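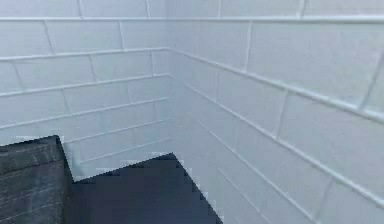 15/06/2024 铁杆杆头,第二轮试打前检查

Kelness 送来的新一批锻造杆头今天拆箱,7 号铁和 9 号铁各一组,编号沿用二月那批的规则,后缀改为 B。包装内附的热处理单缺一页,已去信索取,收到前本批数据只作内部参考。

1. 称重与配重
7 号铁杆头逐支上秤,最终 D2 挥重,装杆后复测。偏轻的几支在杆颈内加钨粉,未用铅带。上次用铅带贴背,试打后边缘翘起,影响击球声判断,这次不再用。
9 号铁全部在公差内,没有处理。

2. 杆面角与着地角
角度机先用标准块校零,再量。7 号铁杆面角个别偏强,按图纸弯回。弯杆时注意到 B 批比二月那批更硬,回弹量大,需要多压一点再松,单次到位比较难。不排除是最后一道退火时间缩短所致,等热处理单。
着地角弯完后静置再复量,数值没有再跑。以后这一步保留。

3. 杆面沟槽
轮廓仪扫三支,沟槽边缘半径一致,深度合格。其中一支靠趾部的第二条槽底有刀痕,不影响宽度,标红后留作切片样品,不参加试打。

4. 击球耐久
气炮对 7 号铁 B-04 打 3000 次,击球点固定在杆面中心偏下。每 200 次停机,擦净杆面,量一次平面度。前半程无变化,后半程中心出现轻微凹陷,仍在允许范围内。杆颈未见裂纹,渗透检查也没有显示。
气炮在中途停过一次,原因是供球管卡球,清理后继续,计数器没有清零,数据连续。供球管弯头内壁磨损,下周换新。

5. 打感与声音
麦克风位置与二月相同,距击球点高度没改。B 批主频比 A 批略高,衰减更快。单看频谱,差别主要来自背部腔体壁厚,与材料硬度的关系还说不清。Larville 那边的同事主观评价是“偏脆”,本人试打感觉差别不大,两种意见都记下。
A 批的旧录音里有空调噪声,低频段不可比,做图时把这段去掉。

6. 杆身
本轮统一用 Paewai 的中硬钢杆身,从同一箱里取,按振动频率配对。频率差大的退回箱里,不混用。胶水改为慢干型,固化过夜后再动。尾塞先不封,方便后面取杆头。
握把沿用旧款,双面胶一层。

7. 场地试打安排
Clandia 练习场已订到靠东侧的打位,用同一型号的球,开箱后不与场地球混放。机器人挥杆先打,真人后打。真人部分仍然盲测,杆头背面贴黑胶带,贴完重新称重。
飞行数据取落点散布、出球倾角、后旋三项,其余字段照存,不分析。雷达固件升级过,先用旧杆打一组对照,对得上再开始。
风速超过上限就停,不做修正。二月那次做了修正,结果至今解释不通。

遗留事项
角度机夹具的软爪磨薄,夹 9 号铁时有轻微位移,需重做一对。
图纸版本:工作台上那份是旧版,已作废,以服务器为准。
412 号料架清空,给 B 批用,A 批余件移到下层,标签待补。
向 Kelness 询问:最后一道锻打模具是否换过;退火曲线;B 批与 A 批是否同一炉钢。

补记,傍晚:B-04 放置后再量平面度,读数与停机时一致。切片排在试打之后。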